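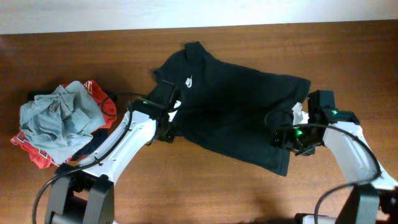 Caldeira sells second-hand clothes on behalf of the people who own them. You send us what you no longer wear, we price it and put it up for sale, and you get a share of what it fetches. The questions below are the ones we are asked most often by people sending their first parcel. We deal mainly in everyday clothes, and a black T-shirt with a small white Nike swoosh on the chest is as welcome as a wool coat. Please read the part on condition before you pack, as most returned items come back for something listed there.

What do you take?

T-shirts, shirts, jumpers, sweatshirts, trousers, jeans, skirts, dresses, jackets and coats, in adult sizes. We take scarves and woollen hats as well. Any make is fine, including clothes with no label at all, as long as you can tell us the size.

What don't you take?

Underwear, swimwear, socks, tights, shoes, bags and anything for children under 12. We also can't take work clothing with a firm's name on it, or football shirts with a player's name printed on the back. Football shirts without a name are fine.

Do you take winter things in summer?

Yes, but they may wait. Coats and heavy knitwear that reach us in spring go into the store room at Granetska and are put up for sale in the autumn. If you would prefer to have them back, say so on the form. The last parcels of the year should reach us by the start of December if you want them sold before the new year.

What condition should things be in?

Clean, dry and ready to wear. A garment can look used. Slight fading is fine, and so is a little bobbling on a jumper. We send back anything with:

- holes, including small ones under the arm
- yellowing at the collar or armpits
- a cracked or peeling print
- a broken zip
- a strong smell of smoke, damp or perfume
- pet hair that doesn't come off with a brush

A missing button is all right if you put a matching one in the parcel. We sew it on and don't charge for it.

How do I check a T-shirt properly?

Lay it flat on a table in daylight, front up. Look at the neckline first, then the underarms, then the hem. Turn it over and do the same again. Then hold it up against a window, where small holes show at once. Black cotton is the hardest to judge – deodorant marks show as pale streaks and can be missed under a yellow bulb.

Check that the side seams still run straight down. Some T-shirts twist in the wash, so that one seam ends up at the front. We do take these, but they sell for less and we mention the twist in the listing.

Should I iron things first?

No. We steam everything when it arrives, and ironed clothes crease in the post anyway. Please don't iron over prints or logos. If you have already done so and the edges have lifted, leave that item out. 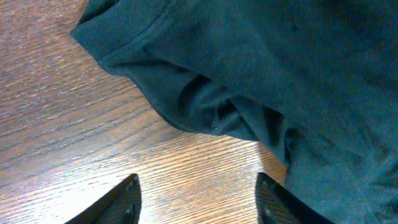
What about hems and cuffs that have gone wavy?

Sweatshirts and jersey tops often stretch along the bottom edge. If the stitching is sound, send it. Vanderleia Brito, who does our repairs, can usually bring a wavy hem back into shape with steam, and she will restitch a short length that has come loose. Longer repairs are charged, and she writes to you first with the price. If you say no, the item is sent back with your next return or given away, whichever you ticked on the form.

Can I shorten or alter something before sending it?

Please don't. Altered clothes are harder to size and buyers send them back. If something was taken up years ago, write that on the form and we will measure it ourselves.

How should I pack it all?

Fold each item loosely and put the heaviest at the bottom. A used cardboard box is fine, and so is a strong paper sack. If you use a plastic bag, let the clothes air overnight before they go in. Leave hangers out. Put the filled-in form on top, inside the parcel, and write your seller number on the outside.

Is there a limit on how much I can send?

Up to 27 items in one parcel. If you have more than that, send a second parcel after we have confirmed the first. Two parcels arriving together under one seller number tend to get mixed up.

Where do I send it?

Caldeira, Box 2601, Tromness. The same address works for letters. Courier firms won't deliver to a box number, so if you are using one, write to us and we will give you the street address.

Can I bring clothes in myself?

Yes, to the counter in Tromness or to the one in Turow. Turow is only open in the mornings and has no changing room or parking. Osvaldo Queiroz looks after both counters and can give you a seller number on the spot. He doesn't price things there and then, so please don't ask him for a figure.

How are prices set?

By looking at what similar items have sold for recently, here and with other sellers. What you paid for it new makes very little difference. You will get a list of our prices before anything goes up, and you have a week to object. If we hear nothing, we go ahead.

How much do I get?

Half the selling price, after postage to the buyer. Items priced at under 2 euros aren't listed one by one. We put them into mixed bundles and divide the money between the sellers.

When am I paid?

On the first working day of the month after the sale, straight to your bank account. We don't pay in cash. Small amounts are carried over until they come to at least 10 euros, unless you are closing your account, in which case we pay whatever is there.

What happens to things that don't sell?

After three months we lower the price once. After another three we either send the item back, at your cost, or pass it on to a charity shop. You choose which on the form, and you can change your mind by letter or email at any time before the six months are up.

I sent something by mistake. Can I have it back?

If it hasn't been sold, yes. Tell us your seller number and describe the item – colour, size, and anything printed or sewn on it. "The green top" isn't enough to go on. You pay the return postage.

Something was in the pocket. Did you find it?

We go through every pocket and keep what we find in an envelope with your number on it. Coins are added to your account. Keys, letters and photographs are posted back free of charge.

Filed under: Selling with us, Help, Sending clothes
Last updated May 6, 2022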